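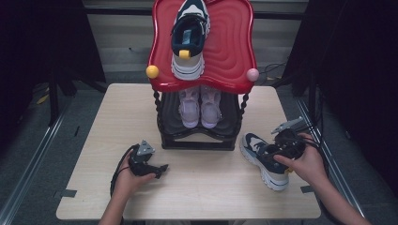
双层小鞋架：上层放一只藏青白相间的运动鞋，下层并排放一双浅紫色运动鞋。鞋架不随商品附送。

Closteo 鞋用除湿包（硅胶型，可反复使用）

分类：鞋履护理 > 除湿防潮
状态：有货
规格：一双装，净重180克
颜色：灰
页面更新：2018年10月3日，星期三

先说结论，免得您翻到底：鞋子如果只是有点潮，这个东西能帮上忙。鞋子如果已经臭了，单靠它多半不行。鞋子如果湿透了，请先用报纸，再谈别的。

我们对“除湿除臭二合一”这类说法一向不太信，所以这个页面的标题里没有“除臭”两个字。厂家的包装盒正面倒是印着，字还不小。我们问过依据是什么，收到的回信说“干燥环境有助于减少异味”，这句话没有错，可是从这句话走到“除臭”，中间还差着好几步。您收到货的时候看到盒子上的字，请按这一段来理解。

商品包含
Closteo 鞋用除湿包 2只（左右脚通用，不分左右）
挂绳 1根
中文说明卡 1张

不含收纳袋。有的店铺页面上画着一个收纳袋，那是旧包装，我们进的这一批没有。

它是什么

外层是涤纶布，里面是硅胶颗粒，掺了一部分变色颗粒，从布面上的小透明窗可以看到。颗粒干的时候是橙色，吸足了以后转成深绿。硅胶吸潮靠的是颗粒里的细孔，水汽附着在孔壁上，加热以后又放出来，所以可以反复用。这个道理很老了，食品袋和相机包里的小干燥剂也是一回事，没有什么新科技。厂家说明里有一句“采用航天级吸附材料”，我们没有照抄，也不知道航天级具体是哪一级。

包体做成细长形，前端收窄，能伸到鞋头。这一点比圆滚滚的通用干燥包实用，因为鞋里最难干的地方就是鞋头和鞋垫下面，圆的只能待在鞋跟。

它能做什么，不能做什么

能做的：
穿了一天、里面有汗气的鞋，放过夜，第二天穿进去会觉得干爽一些。
换季收鞋，鞋盒里放进去，能减轻闷潮。
雨季放在鞋柜的角落，对小柜子有点用，对大柜子用处很小。

不能做的：
不能烘干湿鞋。淋了大雨的鞋，里面的水量远远超过这两只小包的吸附量。放进去，包很快就变绿，鞋还是湿的。
不能杀菌。硅胶不杀任何东西。
不能去掉已经长出来的霉斑。先刷掉，晾透，再考虑防潮。
不能代替换鞋垫。一副穿了很久的鞋垫，旁边放什么都救不回来。

我们不写“吸湿率高达百分之多少”。厂家给过一个很好看的数字，但那是在高湿度的密封箱里测的，您家的鞋柜不是密封箱，鞋口更是敞开的。放在敞口的鞋里，它同时也在吸房间里的潮气。想让它只管鞋，把鞋和包一起放进鞋盒，盖上盖子，效果会明显好过摆在架子上。

怎么用

第一次使用前先看透明窗。橙色就直接用；如果到手已经偏绿，说明运输途中受了潮，按下面的方法再生一次即可，不算质量问题。颜色已经全绿，同时外袋有破口的，请联系我们换货。

脱鞋以后不要马上塞进去。把鞋带松开，鞋舌往外拉，敞着放一会儿，让热气先散掉。这一步不花钱，效果常常比除湿包本身还大。然后把窄的一头朝前，推到鞋头为止，不要硬顶。

过夜即可。放更久也不会有坏处，只是颗粒吸足以后就停了，放一个月和放一夜差别不大。

有些买家问能不能边走边用，当然不能。

怎么再生

太阳晒：夏天有用，冬天的太阳基本没用。晒的时候摊平，中途翻个面。每年12月前后，我们都会收到“晒了一整天还是绿的”这样的留言，原因就在气温，和产品好坏没有关系。

暖气片：可以放在上面，隔一块布。时间比较长，急不来。

烤箱：低温档，大约2小时，中途看一眼。温度高了涤纶布会发硬，再高就会熔。说明卡上写的温度上限请务必遵守，宁可多烤一会儿，也不要调高。

微波炉：厂家写可以，我们不建议。微波加热不均匀，局部过热把布烫穿的情况我们见过，而厂家不把这种情况算进保修。厂家如果改了保修条款，我们再改这一段。

再生以后，趁温热放进密封袋里凉透，再拿出来用。敞着放凉，它会一边凉一边吸潮，前面就白烤了。

不要水洗。外层脏了用微湿的布擦，擦完晾干。颗粒泡了水会开裂，细粉会从布缝里漏出来。

放在哪里晾

再生之后的包还有余温，别直接放在家具上。油漆面、贴面、打蜡的木头，都有可能留下印子，有时候当时看不出来，过几天才显。垫一块厚毛巾，或者放在瓷砖、金属架上。浅色木纹的桌面尤其要小心，泛白或者发黄的一圈在浅色上看着很明显，拐角和边缘处又往往是封得最薄的地方。

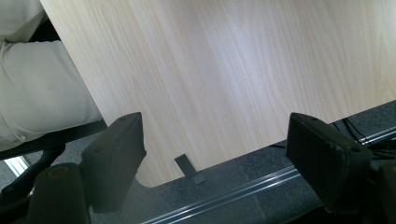 浅色木纹面板与圆角边缘。面板不在销售范围内。

同样的道理，吸饱了潮气的包也不要长期压在木柜的底板上。包本身不会滴水，但是把一个潮的东西长时间贴着木头放，总归不是好习惯。鞋柜里用的话，拿附带的挂绳挂起来。

尺码适配

说明卡上写“适合所有鞋型”，这句话请打个折扣。

运动鞋、帆布鞋、休闲皮鞋：没有问题。
短靴：可以，放进去以后看不到透明窗，要记得拿出来检查。
长靴：只能管到脚的部分，靴筒管不到。靴筒需要另外撑开通风。
高跟鞋、尖头鞋：包的前端到不了鞋尖，效果有限。
小童鞋：包偏大，硬塞会把鞋撑变形，不建议。而且家里有小孩子的，请把除湿包放在够不着的地方。颗粒不是零食，宠物也一样。
足球鞋、跑钉鞋：鞋腔窄，有的放得进，有的放不进，买之前最好用手比一下。

和别的东西比

我们店里卖的不止这一种，也没有必要假装它样样都好。以下是我们自己的看法，仅供参考。

Perkitz 竹炭鞋包
便宜，摸着软，看着也顺眼。吸潮比硅胶弱，而且没有变色指示，什么时候该晒全凭感觉。竹炭对轻微气味有一点作用，但请不要相信“终身有效”。如果您的鞋本来就不怎么潮，只是想图个安心，买它就够了，可以省下差价。

Yaman 雪松木鞋撑
价格高一截。主要的用处是撑形，皮鞋值得配。木头本身也吸一点潮，气味好闻，但好闻的味道会淡，淡了以后要用砂纸打一打。运动鞋没有必要用它。

Werow 插电烘鞋器
真要烘湿鞋，还是得靠加热和通风。缺点是占插座，有声音，胶粘的鞋烘久了可能开胶。我们建议湿鞋先用纸吸过水，再用最低的一档，人不要走开。皮鞋不要烘。

旧报纸
免费。对付湿鞋，前面几轮换纸的速度决定一切，塞进去就不管了等于没塞。浅色内里可能染上油墨，换成白纸或者厨房纸就行。说实在的，很多人买完除湿包，最后发现自己需要的是一沓纸和一个通风的窗台。

买家常提到的几点

“用了一周没有感觉”
先看颜色变了没有。一直是橙色，说明鞋里本来就不潮，您可能不需要这个产品。变绿了又没有再生，那它早就停工了。两种情况都不适合再多买一套。

“有塑料味”
新拆的时候有，来自外层的布。通风放几天会散。散不掉的可以退。

“里面沙沙响”
正常，颗粒没有填满，填太满反而不好弯。如果漏粉，那就不正常，请停止使用，联系换货。

“颜色变得不均匀”
也正常。靠近鞋头的一端先变，窗口又只露出一小块，所以指示只能看个大概。厂家宣传的“精准显示湿度”，我们没有采用，它显示不了湿度，只能告诉您该不该再生了。

“能用几年”
不知道。厂家写的是“长期”，没有给年限。硅胶本身很耐用，先坏的多半是缝线和布。我们自己拿来试的那一套，每周用，每隔4周进一次烤箱，到现在布边已经起毛，颗粒还能变色。这只是一套的情况，不能当作保证。

“鞋柜里应该放几套”
我们的建议是先别放。打开柜门，把鞋底擦干净，拉开一点距离，柜子背后如果贴着外墙，往外挪一挪。柜子还是潮，再来买。背后的墙有渗水的，买多少都填不满，请先修墙。

关于那个“抗菌”标签

部分批次的吊牌上印有“抗菌面料”。我们要过检测报告，厂家发来的那一份测的是另一款面料，型号对不上。在收到对得上的报告之前，我们按普通涤纶布来卖。如果抗菌对您很重要，请不要因为那张吊牌下单。

关于套装

厂家推一种家庭套装，把几双的量装在一个大盒里，单价看起来低。我们没有进。原因很简单，多数人买回去以后只用得上一套，剩下的放在抽屉里，敞着吸潮，等想起来的时候已经全绿了。真需要第二套，用过第一套再来，运费可以和别的东西一起凑。

储存

不用的时候请装进密封袋，挤掉空气，封口。普通塑料袋扎个结也行，只是时间久了还是会进潮气。不要和香薰、樟脑放在一起，硅胶会吸味道，再生的时候味道又会出来，满屋子都是。

安全提示

本品不可食用，不可拆开。
颗粒散落后请扫起来，地上踩到会打滑。
变色颗粒请勿用手长时间接触，接触后洗手。
再生时请有人在旁边，烤箱里不要同时放食物。
外层破损后不要用胶带粘上继续用，请按生活垃圾的本地规定处理。

退换

未拆封可以退，运费由买家承担。
拆封后因味道、漏粉、缝线开口等问题要退换的，运费由我们承担，请附上能看清问题位置的照片。
用微波炉加热过的、水洗过的，不退不换。烫过的布一看就看得出来。
觉得“没有效果”的，拆封后也可以退，但请先告诉我们是怎么用的，多久再生一次，鞋当时潮到什么程度。问这些是因为其中相当一部分情况，换个用法就行了，不必来回寄。

发货

工作日发货，周末的订单顺延。外包装是普通纸箱，内包装是密封塑料袋，请收到以后检查封口。雨天签收如果纸箱湿了，先看塑料袋，塑料袋完好就没有关系。

适合谁买

住在潮湿地区，鞋子轮换穿，愿意隔一段时间再生一次的人。
有鞋盒收纳习惯的人。
不想用插电产品的人。

不太适合谁买

每天穿同一双鞋的人。一双鞋不休息，什么包都来不及，多备一双轮着穿比较实际。
家里没有烤箱，冬天又长的人。再生不了，等于一次性用品，那样还不如买便宜的。
主要想解决脚臭的人。先换袜子和鞋垫，仍然没有改善的，去看医生。

相关商品
Perkitz 竹炭鞋包
Yaman 雪松木鞋撑
Werow 插电烘鞋器
厚棉鞋垫（可水洗）

页面内容如与包装盒文字不一致，以本页为准。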